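Clindar Agricultural Society
Household and Produce Section

PREPARING HOME AND WORKSHOP ENTRIES FOR THE SHOW BENCH

The following advice is issued each February to households intending to enter the produce, preserves, baking and handicraft classes. It was first drawn up by Man-sik Choo, Superintendent of the Household and Produce Section, and is revised after every show. Entrants should read it together with the schedule of classes, which takes precedence wherever the two differ.

Last year the section received 1,157 entries, of which 961 were judged. Most of the remainder were withdrawn before the show opened. Others arrived damaged, or were found on the bench to fall outside the wording of the class.

Jars and preserves

Use plain glass jars without a maker's name moulded into the side. Old labels come away readily after an hour in warm water with a spoonful of washing soda. Any gum left behind may be rubbed off with a little cooking oil on a cloth, after which the jar must be washed again in hot soapy water and rinsed.

Warm the jars in a low oven before filling. Jam should be brought to within a few millimetres of the rim and covered at once while very hot, or left until quite cold; covering lukewarm jam encourages mould. Chutneys and pickles require vinegar-proof lids. Bare metal lids will corrode, and judges are instructed to pass over any jar on which this has happened.

Labels should be straight, placed midway between the seams, and should state the contents and the month of making. The entrant's name must not appear. Wipe each jar with a cloth wrung out in vinegar and water on the morning of the show, and handle it thereafter by the lid.

Eggs

Choose eggs matched for size, shape and colour. Dry cleaning with a soft brush is preferred. Washed eggs lose their bloom and this is plainly visible under the tent lights. Plates are provided by the Society. Eggs should be carried in a box with the pointed end down and placed on the plate by the entrant.

Cut flowers, herbs and bunched vegetables

Cut stems in the evening and stand them overnight in deep water in a cool, dark place. Strip all foliage that would sit below the waterline. Herbs wilt faster than most entrants expect, parsley and basil especially, and should travel in water if the journey is longer than 15 minutes. 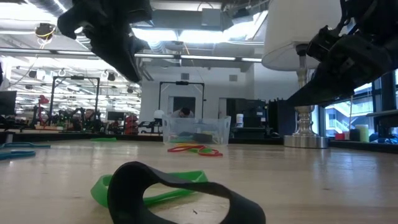

Carrots, beetroot, leeks and spring onions are to be shown with neat ties, and the tying is considered under presentation. Raffia remains the usual material and should be soaked for a few minutes before use so that it does not split. Tie once below the foliage and, for leeks, once more above the root plate. During transport, however, raffia is apt to slip, and the Society recommends a second, temporary hold. Elastic bands, such as the large black one and the bright green one shown, may be passed over the bunch for the journey and taken off at the bench. They should sit over a fold of damp newspaper so that the skins are not marked. Thin office bands cut into soft leaves and should be kept for dry goods. Any band left on a bunch at the close of staging will be treated as part of the exhibit.

Root vegetables should be washed with a sponge and plenty of water, working around the root and never along it. Scrubbing brushes leave fine scratches which darken within hours. Onions are not washed at all. Remove only the loose outer skin, fold the neck over and bind it with undyed raffia.

Baking

Bake on the day before the show wherever the recipe allows. Cakes should be cooled fully before wrapping, as trapped steam softens the crust. Marks from a wire cooling rack count against a sponge; turning it out on to a clean tea towel laid over the rack will prevent them. Fruit cakes should be made well ahead and must not be iced unless the schedule asks for it.

Bread rolls are to be even in size. Entrants are advised to weigh each piece of dough before shaping. The class for a small plain loaf calls for a finished weight of 400 grams, and an allowance must be made for water lost in the oven. A trial bake is strongly advised.

Workshop and handicraft entries

Wooden articles should be sanded with the grain, dusted, and finished not less than one week before the show. Wax and oil finishes that are still tacky will mark the table coverings and the stewards' gloves. Remove pencil lines with a clean rubber before any finish is applied. Screw slots, where visible, should be brought into line.

Knitted and sewn items must be clean and free of pins. Press seams from the wrong side under a damp cloth. Loose threads should be darned in; cutting them short leads to unravelling when the article is handled. Items which have been in household use may be entered in the Grigaitė class for mended goods, in which the quality of the repair alone is judged.

Delivery and staging

Entries are received at the Pleten gate from 7 am until 9.30 am. The Clultia Hall entrance is reserved for livestock exhibitors and their vehicles. Entrants should bring the following:

Entry cards, completed in ink
A damp cloth and a dry cloth
Scissors and spare raffia
A small jug for topping up vases
A box or crate in which to take exhibits home

All entrants must leave the tent by 9.45 am. Exhibits may not be removed before 4 pm. Prize cards stay with the exhibit until that time, and prize money may be collected from the section desk on production of the entry receipt.

Enquiries about the wording of a class should be made in writing to the Superintendent before entries close. Stewards are unable to give rulings on the morning of the show.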